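Unit 2 handout: The Unance practice kitchen – what the kit gives you

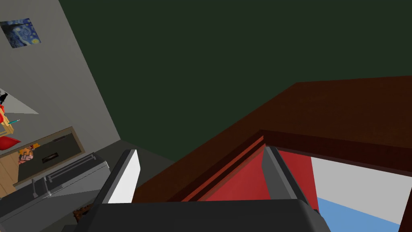 Source: Unance simulator, wrist view. Render: Precious Buthelezi.

14 shares | 2 comments

Up to now we have planned our reaches on paper. This month you get to run them, and I'm really pleased with what we have to run them on! Unance is a simulator kit for home robot tasks, and the Jacobs lab has a license for everyone on the course.

Start with the wrist view. The two fingers are spread wide with nothing between them, and the room tilts because the view turns with the hand. It throws people at first – give it an evening. Notice how close the dark wooden furniture is to the right finger. One finger already overlaps it in the view, so check depth before you move in.

What I like:
- Rooms have clutter and decoration (yes, that's The Starry Night on the wall).
- You can replay any run from the same start pose.
- The manual is short and clear. Read section 10 on joint limits first.

What I'd still like to see: better shading. Big flat surfaces, like the dark green one here, give you very little to judge distance by. Hafiz Jugah found the same thing in his review and suggests turning on the depth overlay.

For next time: load scene 507, close the fingers on any small object, and save your log. Bring one failed grasp too – we learn loads from those.

Questions to Riaan Dlamini, room 930, Pestemside
© Pestemside Robotics Course | Back to top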